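How I Picked a Deep Red for My Walls (and Got It On Without Streaks)

Posted 12 January 2022 by Anneli Kallio

I put off painting with red for years. Everyone I knew had a horror story about it: the fourth coat, the fifth coat, the wall that looked like raw liver at breakfast. Then last July I finally did my own hallway, and I liked it so much that I kept going into the living room. I've since helped my friend Siiri do hers, so I've now made most of the mistakes twice. Let me save you a few.

Start with samples, and make them big. Those little paper chips are useless with dark reds, they all look the same in the store! I paint a sheet of heavy paper for each color, two coats, and tape it up at eye level. Move it around for a few days. Look at it in the morning, look at it with the lamps on, and hold it right down against the floor too. A dark brown wood floor pulls red toward brick, and a pale one makes it look pinker.
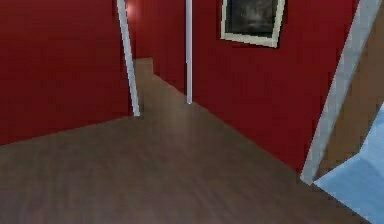

Picture: Joni Eskola

Hallways are where people get nervous. I've heard "dark colors make it smaller" so many times, and sure, a little. But you only walk through a hallway. I'd much sooner have a rich, cozy one than a beige one. Keep the door trim white and you'll get a nice crisp line where the wall stops.

What you'll need

Gray tinted primer
Your red, in a matte or eggshell finish
A 9-inch roller with a medium nap (buy two covers)
An angled brush, 2 or 2.5 inches
Painter's tape, the good kind
Filler, fine sandpaper, a damp rag
A bucket big enough to mix all your cans in

My paint, primer and covers came to 93 dollars, and the brush I already had.

Step 1. Fill and sand. Matte paint hides bumps pretty well, but a dark color shows every spot of filler you didn't smooth down. Shine a flashlight sideways along the wall and you'll find them all. Wipe off the dust and let the wall dry.

Step 2. Prime with gray. Please don't skip this one! Reds are often a bit see-through, and over white primer you can be rolling forever. Ask the store to tint the primer gray. I did my first wall over white and needed four coats. The gray walls took two.

Step 3. Mix your cans together. Two cans of the same color can be a hair different, and with red you'll see it right in the middle of the wall. Pour them all in the bucket and stir for longer than seems sensible.

Step 4. Cut in and roll one wall at a time. I used to cut in the whole room first and then roll (it feels so efficient), and ended up with a darker border around everything. Now I brush the edges of one wall and roll it right away, while the edge is still wet. Go top to bottom, overlap each pass, and don't go back to fiddle with a patch that's started drying.

Step 5. Wait. Read the can and then give it a bit extra. My second coat went on 11 hours after the first because I'd gone to bed, and it was the best coat I did.

Step 6. Pull the tape while the last coat is still slightly soft, slowly, back over itself. If it starts tearing the paint, run a sharp blade along the edge first.

Putting the room back together

Give the walls a few days before anything leans on them. Then bring things in slowly and see what the red does to them. I was all set to buy cream everything, but cool colors are lovely with it. Blue calms it down, purple is richer than you'd think, and one busy pillow can tie a whole bunch of shades together.

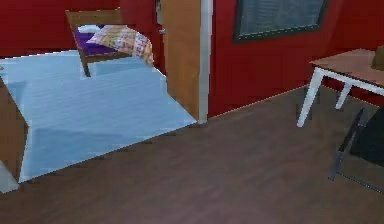 Pale blue rug and a purple cushion against deep red.

One last thing on touch-ups. Save a jar of the mixed paint, label it with the room, and dab with a nearly dry brush. Dark matte walls scuff, especially behind chairs, and rubbing at the marks leaves a shiny patch. Mine has needed it twice so far, both times from the vacuum cleaner.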